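Nildale Makers Forum > Clubs and Student Projects > Two-handed picking: soft bags keep failing

12 posts, 342 views

jtrujillo
Starting a new thread as the old one got mixed up with the wheel order.

For those who missed the last meeting, the student project this term is two-handed handling of soft things. We collect demonstrations with the hand-held grippers, train on them, and then the two arms have to do the same job at the Brirngate open day in July. Rigid objects are fine now. Boxes and mugs work most of the time. Bags do not. The arms go to the right place, close, and then one side slides off as soon as the other starts to lift.

I have 1295 demonstrations on the drive, all objects together. Before we record any more I would like to agree on how we are doing it, as I can tell who recorded which session just from watching them and that can't be good.

natalia_p
What is the split? If most of those are boxes then I am not surprised bags don't work.

jtrujillo
Mostly boxes. Bags are the smallest group. I can get you the exact split when I am next at the machine.

natalia_p
Then I would record more bags before touching anything else.

rigo_esc
Disagree. I went through the bag ones at the weekend and a lot of them are not usable in my opinion. People grab it wherever they like. Some take the middle, some take the ends, some pick it up by the strap with one hand and use the other to steady it. More of the same will give you an average of all of those and the average is a bad grasp.

Pick one way of holding it and throw the rest out.

xvarela
I wouldn't throw them out. Put them in a separate folder. We spent weeks on those and they may be useful for something else.

On the method, I have been doing the ends. Left goes on first and presses the end down against the table, then right closes on the other end, then both lift together. I keep the bag flat and lengthways across the table before each one so that I am not reaching over myself. The strap goes up and away on the far side. If it is lying across the bag you catch it with one gripper half the time and the whole thing twists.

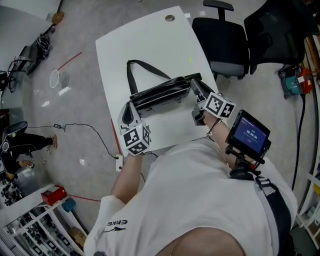

The other thing that helped me was slowing down at the moment of contact. I used to close the jaws while my hand was still moving, and when I watched those back you could see the bag shift before the grip was made. Now I stop, close, wait a moment, and then lift. It makes each one longer but I get fewer bad ones.

I also stand in the same place each time. It sounds fussy but my arms get in the way of the markers if I lean.

ezecerv
Good post, thanks. Question about the pause. Won't the arms learn to pause as well? We have a time limit at the open day.

xvarela
They might. I would take slow and working over what we have now.

ezecerv
Fair, but the Adbridge team did theirs last year with no pauses and it was quick. I talked to one of them and she said they trimmed the dead time out afterwards with a script. So you could record it your way and cut the waits down before training. I can write that, it isn't hard. You look for stretches where both grippers are still and keep only the first few samples.

rigo_esc
Careful with that. If you cut the wait after closing you are cutting the bit where the jaws are settling on the material. On a box it makes no difference. On a bag it does. Trim the start and end of each recording and leave the middle alone.

natalia_p
Rigo is right about the middle. I tried something similar on the towel task and the result opened its jaws early. Took me two evenings to work out why.

I still think numbers matter though. Even with a clean method, if bags are a small part of the set then training will mostly see boxes. Either we record a proper amount or we train on bags only.

jtrujillo
Thanks all. I have read through this and talked to Escobedo senior (he signs for the room, so he gets a say), and I would like to go with the following. Shout if you object.

Ends only, left first, strap away from you on the far side. Stop before closing, short wait, then lift. Stand square to the table and don't lean in.

Old bag recordings go into a folder called bags_mixed and stay out of training. They are not being deleted.

Ezequiel writes the trimming script for the start and end only. We leave the middle as recorded for now. If the arms turn out too slow we can look at it again.

We train one version on bags alone and one on everything, and compare. Same bag, same table, same starting positions for both.

Also a few housekeeping points. Check the timer is running before you begin, I found 3 sessions where it had not been started and we can't line those up with anything. Wipe the marker cubes if they have fingerprints on them. And please write your initials in the log, not a drawing of a cat.

natalia_p
No objection. I can do two evenings. Can we use more than one bag? If we only ever train on the one, it will fall over when somebody at the open day hands us theirs.

rigo_esc
One bag first. Get it working, then add others. If you change the bag and the method at the same time you won't know which one helped.

natalia_p
We don't have that much time before July. I would sooner have three bags that work fairly well than one that works perfectly.

xvarela
Could we do one bag for the first week and bring in others after that? I have a canvas one and there is a washbag in the cupboard with a zip along the top. The canvas one is much stiffer so it would be a decent check.

rigo_esc
I can live with that. I still think a week is short.

jtrujillo
One week on the one bag, then the canvas one, then the washbag if we get there. I have put the slots on the sheet by the door. Evenings start at 6 and the room has to be locked by 9.

ezecerv
Script is up in the shared folder, called trim_ends. It writes new files and leaves the originals as they are. Tested on Xóchitl's last batch and on one of Rigo's. It fails on recordings where one gripper drops out of tracking at the start, so if you get an error with your file name in it, send it to me and I will look at it by hand.

xvarela
Ran it on the rest of mine. Two errors, both sent to you.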